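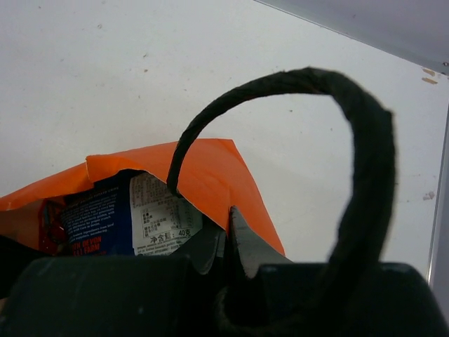 Orange paper bag, crisps packet with Chinese label, net weight 40 g

Minutes - Snack Bag Working Group, Vitton office

1. Previous minutes
Accepted with one correction. The January order was for 400 bags.

2. Bag
The orange paper bag with black rope handles is kept as the standard bag. Handles are to be left outside the bag when it is filled, so that they do not lie across the packets. The rim creases easily. Bags will be stored flat until the day of packing.

3. Labels
Imported packets must carry the added label with ingredients, nutrition table and net weight. Packers check that it is present and legible. Packets with a torn label are set aside and listed.
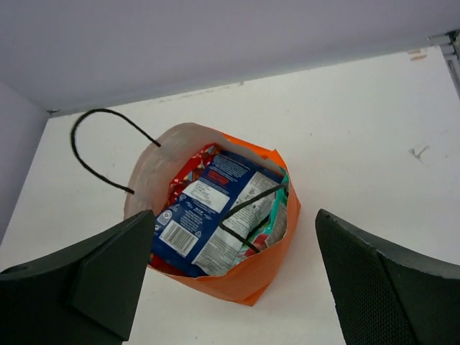
Vitton, August 7, 2020

4. Contents
Mixed packets, one bag per guest. The group discussed whether the dark blue packet should face front or back. Agreed: front of packet toward the wide side of the bag. Red and teal packets go upright along the walls - this takes less room than laying them flat. Filled weight not to exceed 630 g.

5. Supply
Fluline confirmed delivery of snacks in 37 cartons. Dmytriv has not yet replied on the price of replacement bags. Item carried over.

6. Table
Packing stays on the white table. The surface is scuffed and chipped near one edge. Repair was not approved. Wipe down before use.

7. Actions
Packing sheet to be revised under items 2 and 4.
Second request to Dmytriv, with a copy to Flellaleo.
Spare bags to be counted before the next meeting.

Meeting closed after item 7.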